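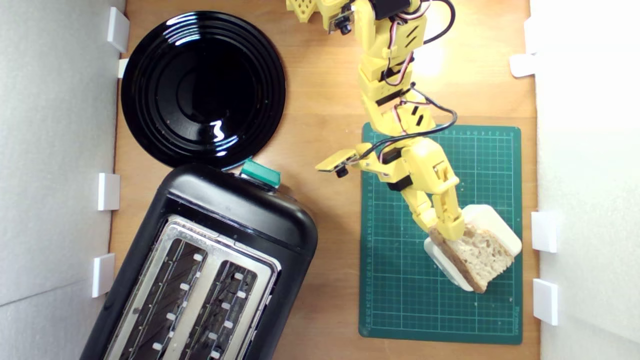
Clideck Folding Bread Slicing Guide, reviewed after a winter of loaves
by Yogesh Kandpal

I started baking our bread at home a couple of years ago, and I will tell you right away that I have never been able to cut it straight. My slices come out like doorstops on one side and tissue paper on the other. My wife is kind about it. My daughter, who has to eat the things at school in Skolport, is less kind, and one day she brought home a sandwich with one half untouched and told me it had been "too much bread to get my mouth around."

So in January I bought the Clideck. I paid $42 for it, plus shipping, and I've used it on almost every loaf since then, probably two a week (more when my in-laws are visiting, as my father-in-law considers toast a meal and also a snack between meals).

What you get is a folding bamboo guide with slots down both sides, a crumb tray that slides in underneath, and a little leaflet with drawings instead of words. There is no knife in the box. I had missed that when I ordered, and I can't really blame the company, it's right there on the listing, but do check that you own a long one. The blade needs to be at least 8 inches to reach across the guide with some left over to saw with. My old knife was too short, and I spent the first evening sort of poking at a loaf from both ends before I gave up and borrowed my neighbor's.

Putting it together is easy. The sides fold up and lock against the base with two pegs, and the whole business takes less than a minute once you've done it a few times. Folded flat, it's as thick as a big cookbook and it lives next to ours on the shelf.

You can choose between three slice widths by moving the sides in or out one notch. The thin setting is lovely for a plain white sandwich loaf, the kind with milk and butter in it, and my daughter has officially approved it. The middle one is where I leave it most of the time. The thick setting is for French toast as far as I'm concerned, and I'd have been happy with a guide that left it out and was a little smaller.

Now, how well does it cut? Very well, if the bread is cool. I can't say that strongly enough! I am an impatient man and I love warm bread, and the first few loaves I put in there had come out of the oven only 15 minutes earlier. They squashed down, the knife dragged, and the crumb gummed up in the slots and had to be picked out with a toothpick. Once I learned to wait until the loaf was cool all the way through – I bake after supper now and slice in the morning – I got clean, even slices from one heel to the other. I was so pleased with the first good one that I called everybody into the kitchen to look at it.

Round loaves are another story. A big sourdough boule will not fit between the sides unless you cut it in half first and lay it on the flat face. It works all right that way, and the slices are even, but you do lose those long middle slices that are half the reason for making a boule in the first place. If round bread is all you bake, I'd look at the Sitport board, which a friend of mine has. It's a single upright fence with an open end, so the size of the loaf doesn't matter. You have to hold the bread steady yourself, though, and when I tried hers my slices wandered nearly as badly as they do freehand.

The surprise for me has been what even slices do to the rest of the week. We used to lose the last third of every loaf to staleness. These days I cut the whole thing in one go, set aside what we'll eat in two days, and freeze the rest in a bag with a square of parchment between every couple of slices so they come apart without a fight. 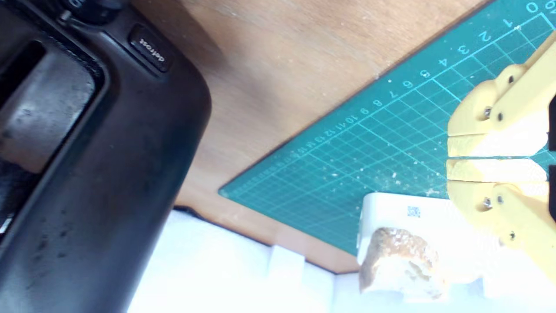 Frozen slices go straight into the toaster in the morning, and with all of them the same thickness they brown the same way, so I'm no longer standing there fishing out a thin one while the thick one is still cold in the middle. I know that's a small thing to be happy about. Try it for a month of school mornings and see how you feel!

If you're new to freezing bread, get it in the bag the same day you slice it. I once left a batch out overnight meaning to do it later, and it toasted up dry and tasted like a cracker. Raisin bread freezes beautifully, by the way. The rye I buy from Olatunji's bakery does too, and I've started asking for it unsliced so that I can run it through the guide at home. The young man at the counter thinks this is very funny.

A few complaints. The crumb tray is too shallow, and a seeded loaf will overflow it before you get to the end. The slots have gotten a bit wider at the top where the knife goes in, and the slices now lean just slightly if I'm careless. I rubbed some food-safe oil into the bamboo after the first month and I think it has helped, but I'd like to see how it looks in another year. It also slides around on a smooth counter. A damp dish towel underneath takes care of it, though for the money I would have liked rubber feet.

And don't put it in the dishwasher. The leaflet has a drawing of a dishwasher with a line through it, and I believe it. I brush mine out with a dry pastry brush and wipe it down, and it has never needed more.

Would I buy it again? Yes, I would, and I've already given one to my sister, who bakes far better bread than I do and cuts it just as badly. If you make tin loaves and you have someone in the house who complains about crooked sandwiches, I think you'll get your money's worth. If you bake only boules, or you buy your bread sliced and you're content with it, you can leave this one on the shelf.

Four stars from me, with the missing star for the tray. My daughter says five, but she doesn't have to sweep up the seeds.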